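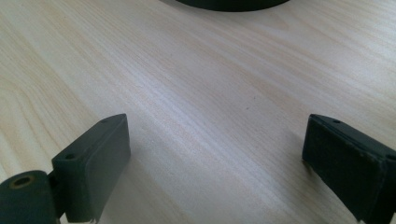

L. Nassar, doctoral researcher in wood surfaces, Asbridge

Figure 2. Pale tabletop with fine diagonal grain.

4.2 How people read grain

Grain direction turned out to be the most exciting part of the Trovlow survey, and we had nearly left it out. We asked 374 residents to sort sample boards by how "calm" or "busy" each one felt, with no other instructions. We expected color to drive the sorting. It did play a part, but people kept tilting their heads and turning the boards until the lines ran away from them, and only then made up their minds!

Light boards with thin, low-contrast lines (the general look in Figure 2) went into the calm pile 80 percent of the time. Boards with strong, wide bands did so only 40 percent of the time. The gap held for renters and owners, and for people who had worked with wood and those who never had.

The comments were a delight to read. One person called a faint wavy band "quiet water." Another said straight lines made a small kitchen feel longer – a remark we heard again in the second round, held in December at the Radari library.

We did not test boards under evening light, and we would love to see someone try it. Sheen changes how much of the grain a person can pick out, and several people carried their boards over to the window before choosing. A follow-up with fixed lamps would be cheap to run, and the sorting sheets can be used as they are.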